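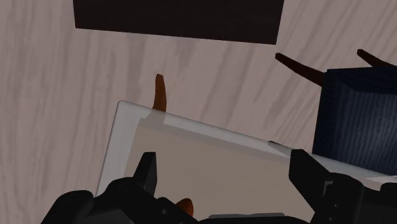
Fanni Simon wrote:

> I could only get to the morning part of the Vakthorpe open day and left before the tabletop demo. Was the arm driven by the simulator the whole time, or were there runs on real hardware too? The program sheet says "live manipulation" and does not say which. I would also like to know what camera view the policy gets. If it is only the one near the wrist, I don't see how it plans a reach to anything behind the gripper fingers.

Posted in November by Levente Kerekes

Fanni,

Both, in separate sessions. The morning hardware session was in the Illés room and used a fixed sequence with no learned part. The tabletop demo after lunch ran entirely in Kondarley, the Skuvero simulator, on a projector. "Live" meant that the policy was being executed while we watched and was not a recording. Adel Fawzy started each episode from the keyboard and read out the seed, so anyone with the same build should be able to repeat them.

The scene is a wood-grain table with a translucent tray and a few solid-colored objects, some of them with curved horns or pegs. The view looks down at a tilt with both gripper fingers in it, and that view was on the projector throughout. According to Adel the policy receives the same view plus a second one from a fixed position, along with the joint state. We were not shown the second view. He was asked whether the policy still works with it disabled and said it does, with a drop in success rate that he did not want to put a number on.

On your occlusion question: the fingers and their housings do take up a large part of the lower view, and objects can sit partly behind one another. The tray makes it harder, as you get the table tone through its floor and the contrast is low except at the rim. My reading is that the fixed view carries most of the localization and the near view is used for the final approach. That is an inference from watching it, so please don't quote it as theirs.

Notes from the session, in no order:

Each episode is capped at 800 control steps. The counter was in the console window, in small type, and hard to read past the second row.

Contact is computed on simplified shapes. The curved parts are approximated by a chain of convex pieces. Erzsébet Jakab asked if the fingertip can catch on a seam between pieces, and the answer was yes, it happens, and they smooth it with a contact margin.

Object poses are randomized at reset, within limits. Textures and lighting are randomized in training only and were held fixed for the demo.

A reset does not check for overlap between every pair of objects. I asked about this twice – it matters if you intend to use their episodes as a benchmark – and was told a full check is planned.

Of the 3 episodes I wrote down, 2 finished before the cap. The other was still regrasping when it hit the limit. That is too few to say anything about the method.

What I missed was any link between the two sessions. The hardware arm and the simulated one were described as having matched controllers, but no trajectory was shown on both. Adel Hajji offered to send joint logs to people who left an address on the sign-up sheet. I did, and will forward them to the list if the license allows it.

Levente

Comments (2)

Erzsébet Jakab
The contact margin is a config value, by the way. It was visible in the console when he restarted. Raising it hides the seam problem but makes grasps look firmer than they should.

Fanni Simon
Thanks, that answers it. Please do forward the logs. If they include gripper width I can compare closing speed against our own arm.

Contact the list owner | Copyright remains with the individual posters | Back to top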